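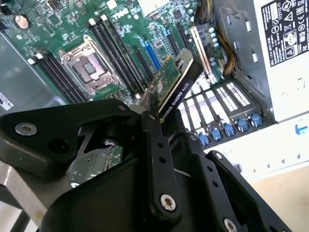 Who can apply for the part-time workshop assistant post?
Anyone aged 18 or over who can get to our unit in Chevalier Yard and has the right to work in the UK. We don't ask for a degree or a certificate. If you have taken a computer apart at home and put it back together, you already know a fair bit of the job.

Hovel takes in used office computers, wipes them, tests them and passes them on to households that don't have one. Last year we sent out 2000 machines. We need one more person on the benches from January.

The work
You will book in deliveries, check each computer against its paperwork, clean it and run the standard tests. Faulty parts are swapped from our own shelves where we have them. You will also spend one afternoon a week on the phone desk, helping people who have had a computer from us and can't get it to do what they want. Some of these calls are long — patience matters more than speed.

There is lifting. Deliveries come in on a trolley but the shelves go up to head height. If that is a problem for you, tell us and we will talk about how to split the tasks.

Hours and pay
20 hours a week over four days, between 9 am and 5 pm. £13.10 an hour, paid monthly. 28 days' holiday, pro rata, and a workplace pension after three months. The contract is for one year in the first place. The 53 bus stops outside the gate and there is a locked bike shed.
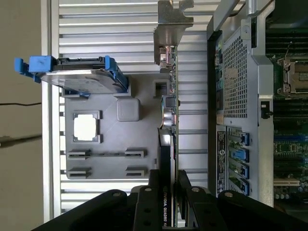
Training
Your first two weeks are paid training at the usual rate. You will learn our stock system, Hisora, and the data wiping procedure, which has to be followed to the letter. After that you work alongside one of the bench team until you are both happy for you to sign off machines yourself.

How to apply
Send a CV or a letter, no longer than two pages, to Duangjai Sitthichai, Workshop Manager, at the Chevalier Yard office. Tell us what you have done with computers or with the public, paid or unpaid. Please put the name of the post on the envelope or in the subject line.

We will invite 7 people for a short visit and an informal interview. Travel costs within the county are refunded — keep your ticket.

Notice posted Oct 2, 2025.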